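Wanted: People Who Say They Fixed It
Posted Jul 29, 2021

Ovarow is looking for 18 adults to take part in a study of home repair advice. We want people who own a desktop computer that's at least a few years old and who have, at some point, followed a tip they found online to make it run better. We pay for your time. We don't pay for good results, and we'd like you to read the next part before you write to us.

Why we're doing this

Everybody has a trick. Reseat the memory. Blow the dust out. Turn off half the things that start with Windows. Leave the side panel open in summer. Some of these may help. We have our doubts about most of them, and we have stronger doubts about the way people decide that they worked. You spend an afternoon on your knees under a desk, you put the thing back together, and of course it feels faster. What else was it going to feel like? 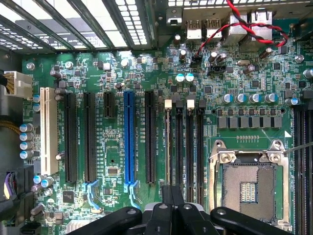
Last year we collected 1,077 written tips from public forums and sorted them by what kind of proof the writer gave. Only 355 gave any kind of before-and-after measure, and "boots way quicker now" was counted as one, so don't be too impressed. Jinfeng Su did the sorting and still thinks we were generous. Odette Collet thinks he was too hard on the fan people. They have agreed to let a proper trial settle it.

What you would do

Keep a diary for five weeks. Each evening you write down how fast your computer felt, on a plain scale, before looking at anything else. A small timing program called Pons runs in the background and keeps its own record -- you won't see its numbers until the end. In the third week we ask you to try one tip from our list. A few of the tips on the list do nothing at all, and we won't tell you which.

You don't need to be handy. If your tip means opening the case, we send printed steps, and you can swap it for another one if you'd prefer to leave the screws alone.
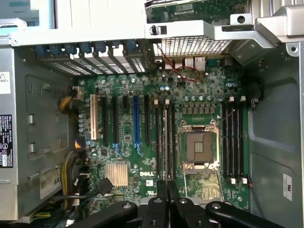 Who we can't take

People who fix computers for a living. People who sell cleaning kits, speed-up software or anything close to it. Anyone who has worked for Dutelix or Idico, as both supply tools we use in the study. Laptops are out too, sorry. We've been asked many times and the answer is still no.

Pay and privacy

You get a flat fee in two parts, half after the second week and half when the diary is in. Pons records times and nothing else. You're right to be wary of a line like that, so we'll send you the full list of what it saves before you sign.

How to apply

Write to Odette Collet through the contact form. Tell us how old your computer is, what you tried, and how you knew it worked. "I could just tell" is a fine answer -- we get it a lot.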